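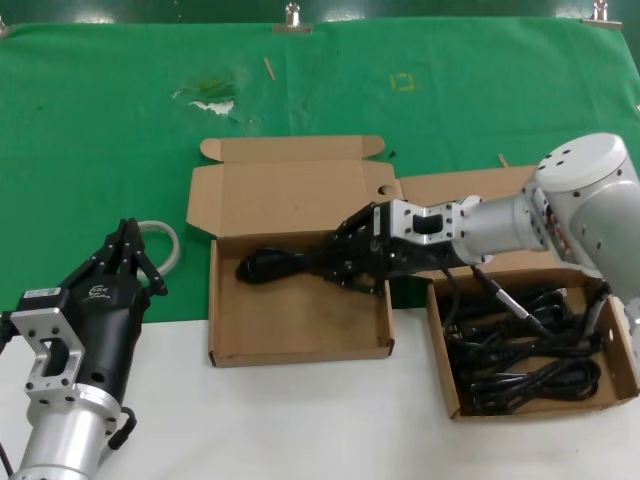 Undergraduate Research at Hughes: Questions We Get a Lot
Last updated: October 2021

Do I need experience to join a lab?
No! Most of our students start with none at all. If you're curious and can give a project a few hours a week, we'd love to hear from you.

Can freshmen apply?
Yes, please do. The Pitton Scholars program takes 25 students a year from any class and any major (dance majors, too).

How do I find a mentor?
Browse the faculty list, read a paper or two, then send a short email. Applications for spring projects close in February, so start early!

Do I get credit or pay?
It depends on the lab. You can sign up for one to three credits, and 18 labs also offer paid hours.

Where can I show my work?
At the spring poster fair in Castemik Hall. We had 38 posters last time and the room was buzzing all afternoon. Poster printing is free for everyone presenting.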